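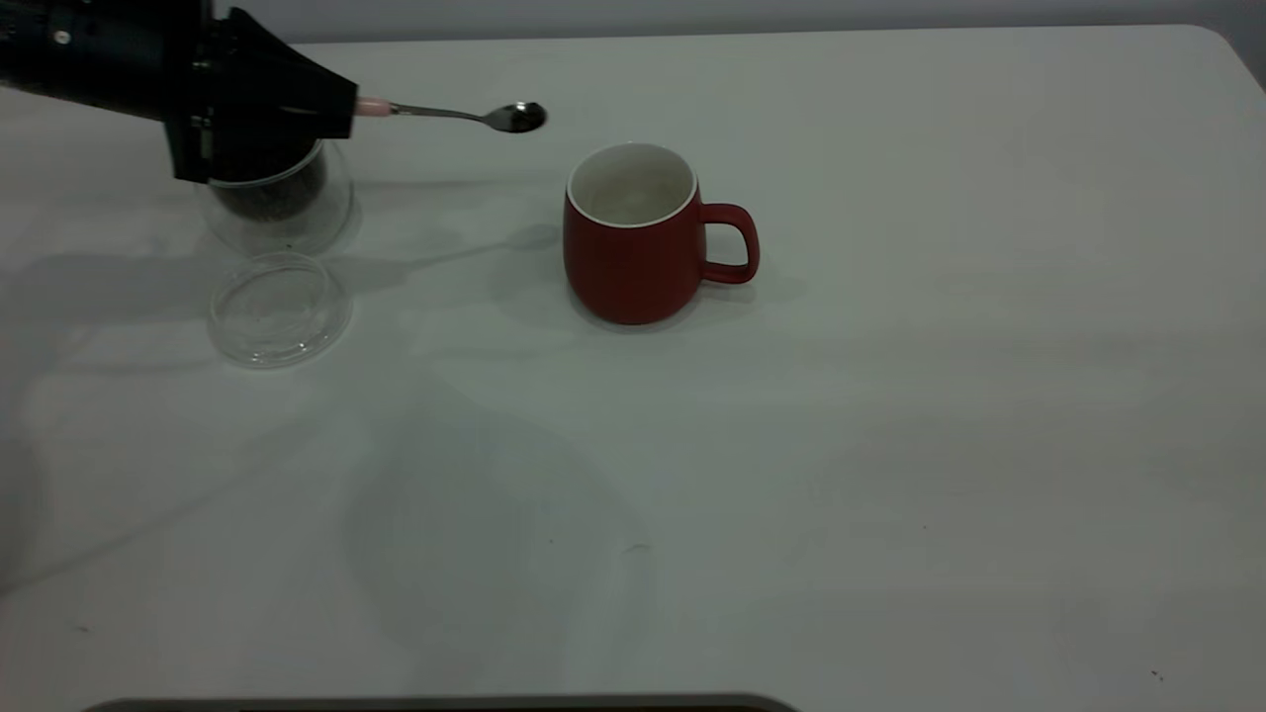 Tasting Panel Participants Wanted

Hidach is looking for adults to join a paid coffee tasting panel at our Ledalico office. The panel helps us decide which blends go on sale under the Fedik name next August. You do not need any background in food or drink. We want people who drink coffee at home on most days and can say plainly what they like and what they don't.

What you will do

Panel members come in for six sessions. At each one you taste small cups of black coffee, served without labels, and fill out a short form after each cup. The form asks about bitterness, smell, body and aftertaste, and there is space for comments. Milk and sugar are not offered during the tasting, but you can have both at the break. Water and plain crackers are on the table the whole time.

A session lasts 2 hours, including the break. Mornings and early evenings are available, and you stay with the same group throughout.

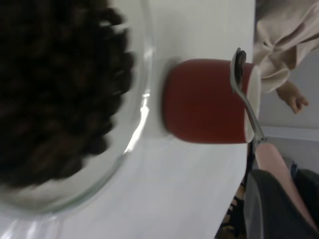 Coffee beans in a glass bowl.

The first session is mostly practice. You will taste a few samples with the panel leader and learn how the scoring scale works. Those scores are thrown out, so take your time and ask questions.

Who can apply

You must be 18 or older, drink at least one cup of regular coffee on a typical day, and be able to attend all six sessions. We can't accept people who work for a coffee roaster, a coffee shop or a market research company, or who share a household with someone who does. Please don't apply if you are pregnant, if your doctor has told you to limit caffeine, or if you have lost your sense of smell and it hasn't come back. Smokers are welcome but must not smoke for two hours before a session.

We also ask all panel members to skip perfume, aftershave and scented hand lotion on tasting days. Eat a normal meal beforehand, but nothing spicy.

Pay

You receive $42 for each session, paid by check at the end. Anyone who completes all six gets one extra payment of the same amount. Parking behind the building is free with a permit from the front desk. We do not cover bus fare or gas.
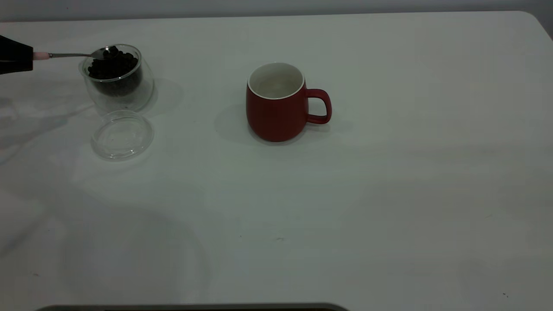

If you miss a session, call the office as early as you can. We may be able to move you to another group that week. Two missed sessions means we will give your place to someone on the waiting list, and you keep what you have been paid so far.

Your answers

Scoring forms carry a panel number and no name. We keep your contact details in a separate file and delete them when the panel ends, unless you ask to stay on our list for later work. One list member in good standing may be invited to join the smaller Pal group, which meets once a month and tastes tea as well.

How to apply

Ask for an application form at the front desk or by phone. It is two pages long. Return it in person or by mail, marked for the attention of Sarita Vishwakarma, Panel Coordinator. Forms must reach us by Feb 3, 2022. We will call everyone who is offered a place, and the rest will get a letter. Please bring photo ID to your first session.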